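About Grernano

Grernano designs, supplies and services ceiling fans and quiet ventilation for homes, schools and small offices. The company was established in Farholm as a repair counter for electric motors and moved into ceiling fans when its customers began asking for rooms that could be kept comfortable without closing the windows. Repair work remains part of the business, and the original counter is still open to the public.

Our offices and workshop are located at 301 Heiskanen Road. The building houses the service department, the parts store and six furnished rooms in which fans are fitted at ordinary household ceiling heights. Customers are invited to spend time in these rooms before placing an order. A fan should be judged from a chair or a bed, with the door closed, and our staff will leave visitors alone for as long as they wish.
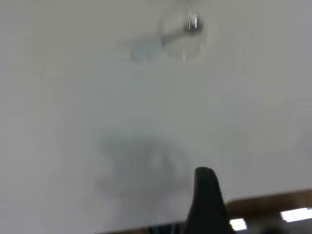

Ville Lindqvist

The ceilings in our rooms are kept pale and plain. A light, matte surface makes it easy to see whether a fan turns evenly, and any wobble at the hub can be noticed from across the room. Fittings are inspected each February, when the rooms are closed for one week and every mounting is taken down, cleaned and tightened.

Grernano maintains a parts store of 400 items, including blades, brackets, pull chains and wall switches. Parts for discontinued models are held for as long as stock allows. Customers who are unsure of their model may bring in the old part or send its measurements to the service department.

Installation is carried out by our own four fitters, each of whom has completed training in the Farholm workshop. Before any work begins, the fitter examines the ceiling and confirms in writing that it will carry the weight of the fan. Where it will not, a bracing plan is provided with a separate price.

Through the Sokus program, the company services fans in school buildings during vacation periods. Applications are accepted from any school in the Farholm district and should be addressed to the service department.

The furnished rooms are open Tuesday through Saturday. Groups are asked to book in advance.

Page last revised 28/08/2023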